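From the Trasesen Street Tool Library and Repair Shed
Newsletter, 28/11/2020

THE GREAT KITCHEN CUPBOARD QUESTION

Well, what a year it has been for kitchens! I don't think I have ever had so many emails on a single subject as I've had on cupboard doors. It seems that being stuck at home for months on end, looking at the same doors over every cup of tea, has made a good many of you want to paint them, strip them, or take to them with a crowbar. Before you do any of those things (especially the last one), please read on, as Rianne Postma has kindly let me pinch her notes from the talk she gave us online back in August.

Rianne's first bit of advice is to take the doors off. I know, I know. It looks so much quicker to leave them hanging, and I've done it that way myself and spent a whole weekend picking dried drips off the hinges. Put a scrap of masking tape inside each door and inside the matching cupboard, write the same number on both, and keep the screws in a jar. A muffin tin is even better if your screws are different lengths.

Next comes the washing, and this is where most paint jobs go wrong. Years of cooking leave a film on timber that you can't always see, and paint won't stick to it. Sugar soap and warm water, then a rinse with clean water, then leave them be overnight. Raised-panel doors want a bit more patience than flat ones, because the grease settles into the bevels, and an old toothbrush is the tool for the job. After that it's a light sand with 180 grit, always along the grain, and a good wipe down.

Now, to paint or not to paint? Siebe Groen is firmly in the "not" camp and has asked me to put his side of it. He says warm orange timber is coming back and you'll all be sorry. His own kitchen in Verbeke Lane still has every one of its original doors, and I must admit that it looks lovely with the plain walls he's put in. If your timber is sound, he suggests cleaning it properly and living with it for a month, then changing the wall colour first. A soft grey will calm down an orange cupboard no end, and white trim gives the eye somewhere to rest between the two.

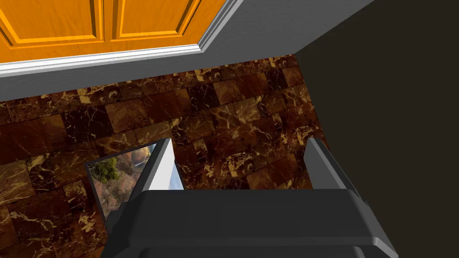 Orange raised-panel timber with white trim and pale grey walls.

If you do decide to paint, use a proper bonding primer and two thin coats on top, and don't rehang anything for at least a few days, however much you miss your doors. Rianne does the backs first so that any dings from turning them over end up on the inside. (I wish I'd known that one years ago!)

The small orbital sander and both sets of trestles are available to borrow, though the trestles are booked through to next weekend. Membership is still $2 a week, and we now have 107 members, so a very warm welcome to everyone who has joined since winter. Please bring the sander back with its dust bag emptied. You know who you are, and we're still fond of you.

Next time, Siebe will be tackling sticky drawers, so send me your questions and I'll pass them along.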